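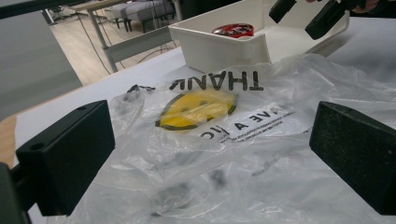 Film plastique étalé sur le plateau blanc, entre les doigts. Le bac et le couvercle rouge sont juste derrière.

Pince Mavton : « objet saisi » à vide sur sac plastique souple
Forum Préhension et effecteurs > Défauts et diagnostics

klysenko
Posté le 27 avr. 2022

Bonjour,

Cellule de tri d'emballages, bras à six axes, pince parallèle électrique Mavton, contrôleur Clesetti. La tâche consiste à prendre un sac souple translucide sur un plateau blanc et à le déposer dans un bac. Les doigts sont noirs, texturés, à face avant carrée.

Le défaut : la pince se ferme, le bit « objet saisi » passe à 1, le bras monte, et le sac reste sur la table ou retombe pendant le transfert. Aucun code d'erreur. Le cycle continue et la dépose est comptée comme bonne.

Sur la dernière campagne de 800 cycles, j'ai 69 fausses saisies, toutes sur film. Aucune sur pièces rigides, y compris les couvercles.

Déjà fait :
– remplacement du câble pince/contrôleur
– remise à zéro de la course, doigts fermés
– baisse de la vitesse de fermeture
– hausse de la consigne d'effort, sans effet net

Le bit est calculé par le contrôleur : courant moteur au-dessus du seuil et vitesse nulle. Le seuil est celui d'usine.

Kyrylo Lysenko

jsw_prehension
Re : Pince Mavton : « objet saisi » à vide

Le bit dit que le moteur force et ne bouge plus. Doigt contre doigt, le moteur force et ne bouge plus. Sur un film de quelques centièmes de millimètre, la condition est remplie avec ou sans matière entre les mors.

Il manque la position. Sur pièce rigide vous avez un écart de plusieurs millimètres par rapport à la butée, donc le programme a peut-être un test de largeur minimale qui masque le problème. Regardez s'il est désactivé dans la recette film.

Jin-sol Won

klysenko
Re : Pince Mavton : « objet saisi » à vide

Test de largeur présent dans la recette rigide, absent dans la recette film. Quelqu'un l'a retiré en mars parce qu'il rejetait presque toutes les prises.

Si je le remets à 0,2 mm, je retombe sur les rejets. Résolution annoncée de la position : 0,1 mm. Pas beaucoup de marge.

pont_de_graham
Re : Pince Mavton : « objet saisi » à vide

Avant de toucher au logiciel, vérifier la mécanique. Doigts vissés par le haut ? Si une vis prend du jeu, le doigt pivote de quelques dixièmes sous charge et la mesure de largeur ne vaut plus rien. J'ai eu le cas sur une Mavton plus ancienne : serrage au couple, frein filet moyen, et la dispersion sur la butée est tombée d'un facteur quatre.

Mesure à faire : vingt fermetures à vide, noter la position finale à chaque fois. L'écart entre max et min donne le bruit réel. Tout seuil inférieur à ce bruit est inutilisable.

zone_morte
Re : Pince Mavton : « objet saisi » à vide

Pas d'accord avec la piste mécanique comme priorité. Des vis desserrées donneraient aussi des défauts sur pièces rigides, au moins en répétabilité de pose. Il n'y en a pas.

Le vrai sujet est la hauteur d'approche. Un sac froissé n'a pas de surface définie. Si les doigts descendent à cote fixe, ils se ferment au-dessus du film à plat ou à côté d'un pli. La photo le montre assez bien : les plis remontent vers l'arrière, et l'épaisseur disponible change beaucoup d'un point à l'autre. Comment est calculé le point de prise ?

klysenko
Re : Pince Mavton : « objet saisi » à vide

Caméra 3D Skoryk au-dessus de la cellule. Le point de prise est le maximum local du nuage de points après filtrage.

Sur le film, le nuage a des trous partout où il y a un reflet. Sur les zones imprimées (lettres noires, visage jaune) la profondeur revient correctement, donc l'algorithme a tendance à prendre là. Je n'avais pas fait le lien avant de l'écrire.

zone_morte
Re : Pince Mavton : « objet saisi » à vide

Donc vous saisissez l'encre, qui n'a aucune raison de se trouver sur un pli haut. Il faut un critère de relief local et exclure tout point dont le voisinage est majoritairement sans mesure.

Un polariseur croisé sur l'éclairage réduit les reflets. Il ne rend pas le film opaque.

pont_de_graham
Re : Pince Mavton : « objet saisi » à vide

Je maintiens. Meilleur point de prise ou pas, le bit restera faux dès que la prise est ratée, et le cycle continuera avec un bac vide. Ce sont deux défauts distincts : le taux d'échec, et l'échec non détecté. Le second est plus grave. Si la cellule alimente une presse ou une soudeuse en aval, un sac lâché en transfert peut finir dans la transmission.

jsw_prehension
Re : Pince Mavton : « objet saisi » à vide

D'accord avec pont_de_graham sur la séparation des deux défauts. Pour la détection, trois options testées chez nous :

1. Pesée sous le bac. Fiable au-dessus de quelques grammes, lente à stabiliser. Un sac vide est trop léger.
2. Barrière optique sur la trajectoire. Le film transparent passe une fois sur deux sans couper le faisceau. Abandonné.
3. Seconde acquisition du plateau, bras dégagé, et comparaison avec la première. Coût : 1 100 ms par cycle. C'est la solution retenue.

La troisième ne dit pas si le sac est tombé en route, seulement s'il a quitté le plateau. Il faut une image du bac pour fermer la boucle.

klysenko
Re : Pince Mavton : « objet saisi » à vide

Retour de mesures.

Butée à vide, vingt fermetures : écart max/min de 0,34 mm. Vis du doigt gauche reprise au couple, l'écart passe à 0,12 mm. Il y avait donc du jeu. Pas de quoi rétablir un seuil à 0,2 mm avec confiance.

Filtre de relief ajouté sur le nuage Skoryk, points isolés exclus. Double acquisition du plateau en place, avec arrêt de cycle si le sac n'a pas bougé.

Campagne de 1 000 cycles en cours. Je posterai les chiffres séparés : prises ratées d'un côté, prises ratées non détectées de l'autre.

darkel_user
Re : Pince Mavton : « objet saisi » à vide

Même comportement avec une pince Darkel et des mors silicone. Les mors mous aggravent la chose, la butée n'est plus franche et la position finale dépend de la température. Les mors durs texturés sont préférables pour la mesure, moins bons pour la tenue du film.

pont_de_graham
Re : Pince Mavton : « objet saisi » à vide

0,34 mm sur un doigt desserré, c'est cohérent avec ce que j'avais. Remarquez la vis au vernis et contrôlez-la après la campagne.

zone_morte
Re : Pince Mavton : « objet saisi » à vide

Je retire ma remarque sur les vis. Pour la campagne, enregistrez aussi la cote Z de chaque prise et le taux de points valides autour. Sans ces deux valeurs, on ne saura pas laquelle des modifications a agi.

klysenko
Re : Pince Mavton : « objet saisi » à vide

Les deux sont dans le journal. Campagne relancée depuis zéro pour que toutes les lignes soient complètes.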